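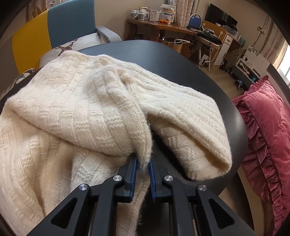
In June our small group from Pluditz visited the open day of Czerwiński, a firm which works with robots for household tasks. The bus from Brotgate took longer than planned, so we arrived only at 10:40. Dariusz Duda met us at the door and gave us tea.

I had expected big machines and fences. What we saw was a living room, and the subject was clothes. Mr. Duda explained that a person first does the work with a gripper in the hand, and the robot learns later from these recordings. The plan is up to 3000 recordings, all with clothes and towels. 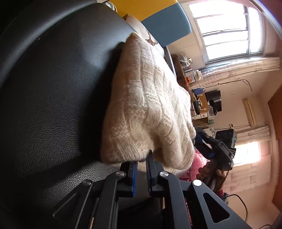 The cream knitwear on the sofa, with a second gripper at right.

Knitwear is difficult, he told us, for the reason that it stretches and hides its own edges. Lucyna Ziółkowski from our group asked about buttons. These come in the next stage.

Visitors could also try a gripper. It demands more patience than I thought, and my wrist was tired after a short time. The next open day is in Brondover, and groups of up to eight persons can write to the firm for a place.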